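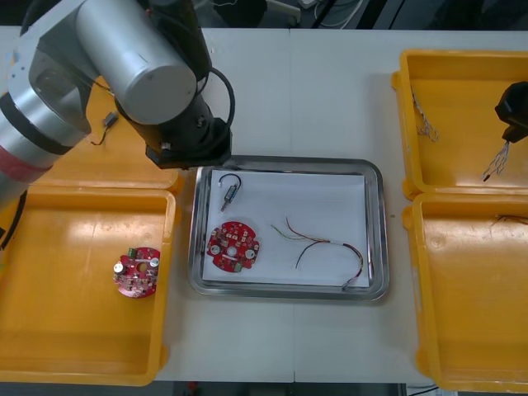
Quick write-up of the Planus open day at Esgate before I forget it all. Went up on the Tuesday, early train, sandwich on the platform. The day was for small firms and anybody else who has to answer data requests from customers, so people writing in to ask what you hold on them and would you please delete it. Dull subject, full room. Badge, lanyard, form to sign saying they could keep my email for the purposes of the event, which got a laugh. Steel tray in the middle of a white table, yellow bin next to it, and my head went straight to airport security, shoes off, laptop out. Same feeling as most sign-up forms really. You hand it all over and hope you get the lot back at the other end.

Colin Penrose did the welcome. He runs the requests desk at Planus and has done it since it was him and a shared inbox. 1281 requests last year across the firms they look after, he said, and the bulk of them from people who'd just had an argument with someone. Late parcel, wrong bill, gym that wouldn't cancel. They don't care much about their data until they're cross. Bit cynical but I've seen our own inbox and yes.

Then the tour. Groups of seven, visitor stickers, no photos on the requests floor for obvious reasons. Screens turned away as we came in. Quieter than I thought it would be. Each request gets one person start to finish, they don't pass them along a line. First job is checking who's asking, and that's the bit that eats the time. Somebody asked if they want a passport scan. No, and Colin was quite sharp about it, you shouldn't collect more about a person in order to tell them what you've collected. They ask for things only the account holder would know and leave it there if it fits.
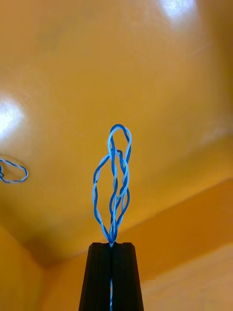
Twisted pair, blue and white.

Pivano next, their new product, the thing they obviously wanted us to go home talking about. It's a search tool. You put in a name and it goes through mail, chat, order system, whatever you've plugged in, and pulls everything into a single pile for a human to read. Demo was slick. Used a made-up customer with a made-up complaint about a kettle. It found the order, the emails, and a chat message from a member of staff calling her a nightmare, which they'd put in on purpose. Big groan from the room. Moral being: that goes in the bundle too. You can't leave it out on the grounds that it's embarassing.

What I'd have liked to see is the same demo on messy data. Two customers with the same name, a surname spelt three ways, a son using his mum's account. Asked about this. Answer was that it "flags possible matches for review", so back to a human with a pot of tea. Fair enough but say so on the leaflet. No price on the leaflet either. "Depends on volume." Hm.
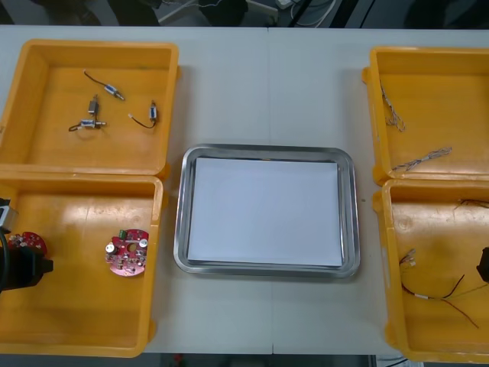
Anyway somebody from the Tunstall office asked the question I'd been sitting on, what happens to the pile afterwards. You've just made a tidy new folder with every single thing you hold on one person. Nobody had a slide for that. Colin said they wipe it after a set period and keep only a note that the request was answered. The Tunstall lot keep theirs longer in case the customer comes back and complains. Proper disagreement, best ten minutes of the day, and then lunch was ready so it stopped.

Lunch: decent. Soup, rolls, some kind of lemon slice. Coffee machine had a queue all day.

Afternoon was Shirley Pilkington on writing the reply. She used to write benefit letters and it shows, in a good way. She held up a real one (names blacked out) that ran to 283 pages with a one-line covering note. Legal, she said, and useless. Her advice was a covering letter in plain words, what's in here, where it came from, what we've taken out and why. Then the pages in date order. She gets hers down to five short paragraphs and says complaints dropped off a lot after that. I copied her headings down and am going to pinch them.

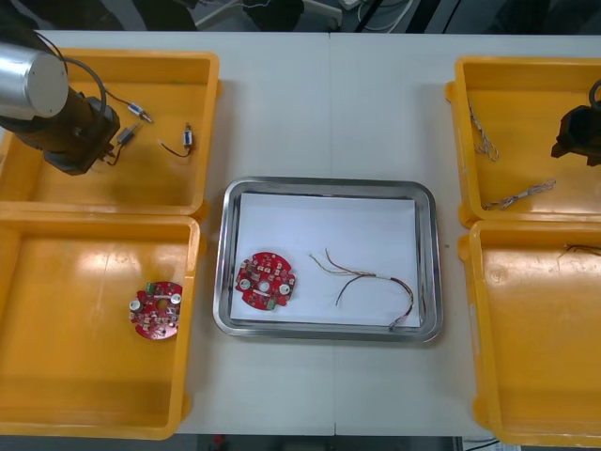
White table, yellow bins either side, tray in the middle.

She also said stop writing "we take your privacy seriously" at the top. People read it as a sign that something's gone wrong. I've since checked our template and there it is, first line. Going.

Bits and pieces. Parking at Esgate is tight so get there before nine, or walk up from the station, it's flat. Wifi code was on the back of the badge, found that out at three. The hand-outs are meant to be emailed round but nothing yet. There's another one planned for July, same format, and they said they'd try for a longer slot on the keep-or-wipe question. I'd go for that alone. Would want to see Pivano on somebody's real mess aswell, if any firm is brave enough to lend them one.

Train back late, wrote most of this standing up. Will add Shirley's headings when I've typed them out.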